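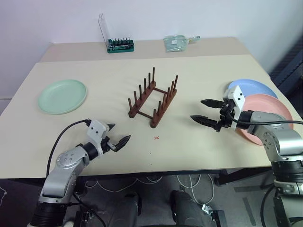 We have been washing dishes by hand since February, when the dishwasher quit, and I have changed my mind about most of what I used to think about it. We planned to replace the machine within a month. The repair quote was $264 and the technician didn't sound hopeful that the fix would last, so we put it off, and then we got used to the sink. The hard part is the drying. Plates need to stand up with air on both sides, and a wooden rack with two rails and a row of dowels along each one does that as well as anything I've tried. The dark reddish-brown kind looks decent with nothing in it too, which matters when it lives on the table all day.

I grew up with a wire drainer and a rubber mat under it that was always slimy on the bottom. My mother wiped it down every night and it still got that way. So when we started over I went looking for something without a mat. First I bought a folding silicone thing from Brandemov. It stored flat and the plates slid down into a pile every time. It is now under the bathroom sink with cleaning bottles in it.

The order I wash in is the one my grandmother used: glasses, silverware, plates, bowls, then pots. I ignored that order for weeks and washed whatever was on top of the stack, and had to change the water halfway through almost every time. With glasses first, one sink of water gets me to the pots. If there was bacon, the skillet gets wiped out with newspaper before it goes anywhere near the sink.

Soap: I use less than I did. A short squirt in the water and one more on the sponge if the pots are bad. I tried a solid dish soap from Pretska that a coworker liked. It cleaned fine but left a film on the glasses with our water, which is hard. My husband still uses it on his coffee thermos.

I gave up on sponges for the plates. A brush with a long handle keeps my hands out of the hottest water and dries by itself when I hang it on the faucet. For pots I use a square of steel mesh. Dish towels are the flat cotton type that come in a bundle, and I wash them hot. Terry towels leave lint on everything.

Gloves I go back and forth on. I wore them all through the spring, a pair of lined ones in a size too big, and my hands were better for it. Over the summer I stopped. It's getting cold again and my knuckles have started to crack, so they're back on the hook.

One thing I didn't expect is that we own fewer dishes now. With a dishwasher you need enough plates to get to the next load. Without one you need enough for dinner. We packed up two boxes of plates and mugs and gave them to our neighbor Naveen Nautiyal, whose son was moving into an apartment with a roommate and had been eating off paper. The set we kept is the plain white Darnis one we got when we were married. There are chips in it. I don't mind them as long as they're on the underside.

Time is the question people ask about. I set the kitchen timer a few nights to find out. A normal dinner takes me 30 minutes with the counters included. The night we had both families over for my father-in-law's birthday it took 75, and that was with my sister-in-law drying. I used to spend a good part of that anyway, rinsing and loading and then unloading the next morning before coffee. Unloading was the job I disliked most in the whole house and I don't miss it at all.

The wood does need some care. I rub mineral oil into the rack when it starts to look dull, let it sit overnight, and wipe off what's left. I don't leave pots on it. Heavy wet things go upside down on a folded towel by the stove, and so do the cutting boards, though those I stand on edge. Knives get washed, dried and put away one at a time. I left one in the suds once and found it with my thumb.

We haven't decided about the machine. It's still in its spot next to the sink, and at the moment we keep the cookie sheets in it, and the big roasting pan that never fit anywhere else. My husband would like a new one before Thanksgiving. I would rather have the cabinet space, maybe with a pull-out shelf for the flour bins. Somebody from the hardware store is coming to measure the opening next week, and we'll see what a door to match the others would cost.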